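Lid People Wanted: Paid Participants for a Study of Lids, Caps and the Jars They Belong To

Willura Kitchenware Testing, Takbridge
Posted 11/10/2026

Do you own more lids than jars? Have you ever handed a jar to someone else in the household and then taken full credit for having loosened it? We would like to pay you to sit at a table and open things.

Willura tests kitchen containers for the companies that make them and for the shops that get them back. Over the winter we are looking at flip handles, pour spouts, screw caps and all the other ideas people have had about the top of a jar. We need 35 adults from Takbridge and nearby to try them.
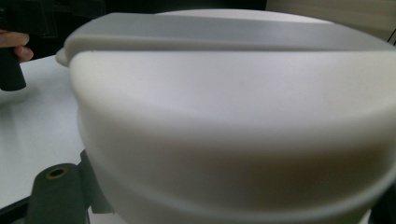 White with a light grey top strip, seen close up.

What you would be doing

You sit at a white-topped table. Someone puts a container on it. You pick it up, tip it, open it if it wants to be opened, close it again, and tell us what you thought. Then there is another one. Swearing is noted in the margin and counts as data.

Some of the containers are good. Some were plainly designed by a person who has never had butter on their hands. We don't tell you which we think is which, and we would ask you not to guess out loud while the next participant is in the hallway.

You will also be asked to put a set of mixed lids back with the right jars. People get strangely competitive about this. There is no prize, and Elfriede Buschmann, who runs the sessions, has heard every argument for why there should be one.

Sessions last 90 minutes with a break in the middle. Coffee and tea are provided, in cups with no lids at all.
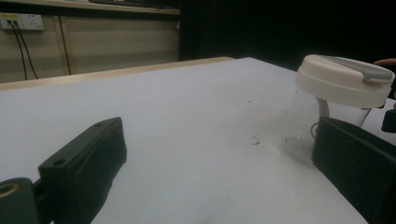
A few of the jars are clear glass, so you will be handling breakable things. Tell us beforehand if that's a problem and we'll put together a plastic-only session for you. Nothing in the jars is for eating. We mention it because of last January.

Who we are looking for

You should be 18 or over and able to sit at a table for the length of a session. You don't need to be strong. We have plenty of strong people, and they have taught us very little about lids.

We are short of the following:

People with arthritis or reduced grip in one or both hands
Left-handed people
Anyone over 70
Parents who generally open things while holding a child (please come without the child)
People who say they have never had trouble with a jar in their lives

Please don't apply if you or anyone you live with works for a container manufacturer. That includes Hanrahan, up the road, whose staff are lovely and far too loyal.

Rings and bracelets come off at the door. Long nails are fine and quite interesting to us, but we can't pay for a manicure if one goes.

Pay and practical things

You get $30 per session, paid by bank transfer within 10 working days. Most participants do two sessions, a few weeks apart, so that we can find out how much of the first one you remember. Travel is not covered, but parking behind the building is free if you leave your plate number at the desk.

We are on the ground floor of the Waltimholm building, through the side entrance. The front door has been sticking since spring. We are aware of how that looks for a firm in our line of work.

Everything you tell us is stored under a number, and your name stays on a separate list that only the session team can see. You can stop at any point and still be paid for that session. Past participants have opened 1,855 lids between them, and the reports quote them without naming anyone, even the man who begged us to.

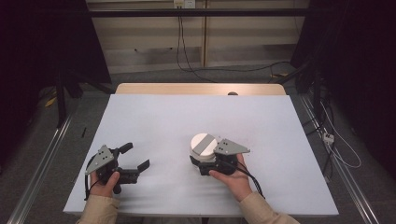

A white cylindrical piece with a gray band, held at the table.

How to apply

Write to Hoi-yan Kwok at the Willura office, or leave a note at the Waltimholm front desk. Include:

Your name, age and a phone number
Which hand you write with, and which hand you open jars with if it's different
Any condition that affects your hands or wrists (only as much as you want to say)
Mornings or afternoons
The container at home that you dislike the most, in a sentence or two

The last item doesn't affect whether you get a place. Hoi-yan just likes reading them, and the longer letters tend to be about travel mugs.

We reply to everyone, usually within a week. If you took part in our lunchbox study you are welcome to apply again, including the group who wrote in afterward about the hinges. You were right about the hinges.

Please don't bring your own jars for us to open. There's a tap in the kitchen, and you can run them under the hot water yourself.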